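Grallitz Owners' Board > Body, Trim and Electrics > Heater blower works only on the highest speed

Posted by Loïc Leblanc, 28th December

Good evening to all. I own a Grallitz estate since two years and it is my first car of this make. Please excuse my English, I try to write carefully but I learned it mostly from workshop manuals.

My problem is the heater blower. On positions one, two and three there is nothing. On position four it blows with full power. The air itself is warm, so I do not suspect the heater core or the valve. It began in July, when I did not mind very much, but now the windscreen mists up every morning and I must choose between no air and a storm.

What I have checked until now:
– the fuse, which is good
– the plug behind the switch, clean and without burnt pins
– the ground point under the left carpet, which I brushed and greased

I have read that the resistor pack is the usual guilty part. My question is where exactly it sits on the left-hand-drive cars. The drawing in my manual shows it behind the glovebox, but I took out the glovebox and I see only the blower housing and a lot of dust. Must I remove the lower dashboard also?

pedalbox_pete wrote:

Resistor pack, no doubt. Fourth speed bypasses it, so if you have four and nothing else, the pack has gone open circuit. You don't need the lower dash out. Drop the felt panel above the passenger's feet (two plastic clips, they will break) and look up. It's held by two screws in the side of the duct.

Zanele Botha wrote:

I agree with Pete about the cause but not about the access. On my left-hooker the pack is on the engine side of the duct and you can't get a screwdriver square on the screws with the dashboard bracket there. I spent an evening on my back with my feet over the headrest and rounded one of them off. In the end I undid the bracket and it took ten minutes. Save yourself the trouble and take the bracket out first.

pedalbox_pete wrote:

Never had to touch the bracket on mine. A stubby screwdriver and some patience.

Zanele Botha wrote:

Yours is right-hand drive, Pete.

pedalbox_pete wrote:

Fair point.

Loïc Leblanc wrote:

Thank you both. I removed the felt panel yesterday evening (both clips broke, as promised) and I can see the pack now. Zanele is right, the bracket is in front of it. Before I order a new one I would like to measure the old one, so that I do not pay for a part which is not guilty. Which values should I find between the pins?
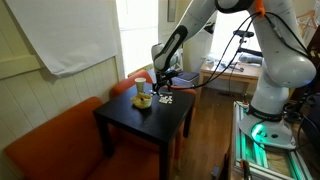
Small black table, paper cup on the left

Swanepoel_wagon wrote:

I would not give you exact values because there were different packs over the years. But you don't need them. Put the meter on ohms and go from the common pin to each of the others. Every reading should be low, and they should step up as you go down the speeds. If they all read open, it is the thermal fuse soldered on the back of the pack and not the coils.

That fuse can be replaced by itself. It costs almost nothing compared to 50 for the complete pack. Crimp it, don't solder it, or you will melt it before it is even in the car.

pedalbox_pete wrote:

I'd disagree with fitting only the fuse. It blew for a reason. Usually the blower motor is stiff and draws too much. Put a new fuse on a tired motor and you'll do the job again next winter.

Swanepoel_wagon wrote:

Sometimes, yes. But these cars are old and a thermal fuse can simply get tired too. Turn the fan by hand with the ignition off. If it spins freely and runs on a little, leave the motor alone. If it stops at once, or squeaks, take it out and clean it.

Loïc Leblanc wrote:

I measured. All three are open from the common pin, but between the other pins I have a low value, so the coils are healthy. The fan turns by hand but it stops quite fast, and there is a dry sound. I also found many pine needles in the housing – the previous owner parked under trees, I think.

Zanele Botha wrote:

Then you have both answers. Clean the motor, put one drop of light oil on each bearing, and fit the fuse. Make sure it has the same temperature rating as the old one, it's printed on the body. And check the drain under the windscreen while you are there. Where there are needles in the blower there are usually more in the drain, and then you get water in the footwell.

Loïc Leblanc wrote:

The drain was blocked completely. I took out a handful of black mud. The motor is on my bench now and the fuse is ordered from Taten, they had it in stock. I will write again when everything is back together.

Last updated: two replies awaiting moderation

Comments

fekance_fan: Same fault on my Fekance, and the pack looks identical. Does anybody know if they interchange?

Swanepoel_wagon: The plug is the same but the mounting holes are not. I tried.

mistyscreen: The bracket tip saved me a lot of bad language. Mine is also left-hand drive. Remember to support the wiring loom when the bracket comes down, it hangs from it.

pedalbox_pete: Still say replace the whole pack.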